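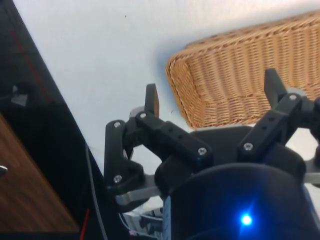 *By Iolanda Vasconcelos | Updated 2/3/24*

## About Wamovier

Wamovier is a small preschool in Prumport for children ages 3 and 4. We are open mornings and enroll 43 children each year, split into two groups. The new year starts in August.

Much of our morning is spent with simple things: colored cubes, wicker baskets, a table with a white cloth on it. A child who can put a blue cube in a basket when asked has followed a direction, named a color and finished a job. We practice this daily, starting with one cube and adding red and green when the child is ready. 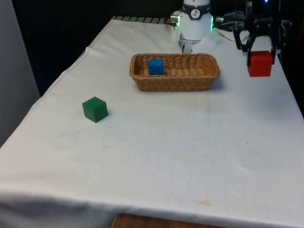 Putting away is taught the same way as everything else here. Each table has its own basket, and the cubes go back into it before snack. We give one short instruction at a time ("the red one next") and wait. Some children take a week to get used to it, others most of the fall.

The cloths stay on the tables all morning. They get stained and wrinkled, and we wash them on weekends. Blocks are quieter on cloth, and they don't slide as much.

Parents often ask if they should buy the same materials for home. Any blocks and any basket will do. 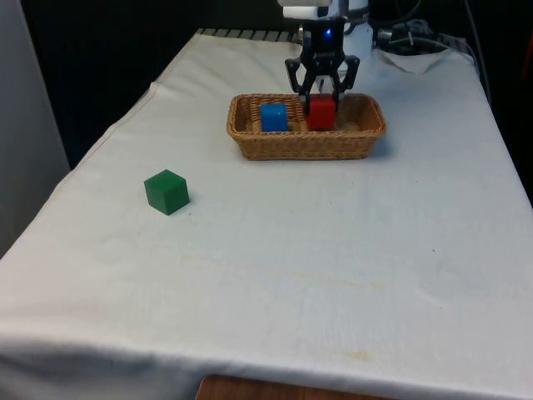

Sjöberg wrote to us after the first term that the cubes at home now go back in the basket before dinner, but only if the green one is left for last.

### Visiting

Visits are by appointment and take place while the children are working. Please call the office on Zuson Street and leave your child's age and a number where we can reach you.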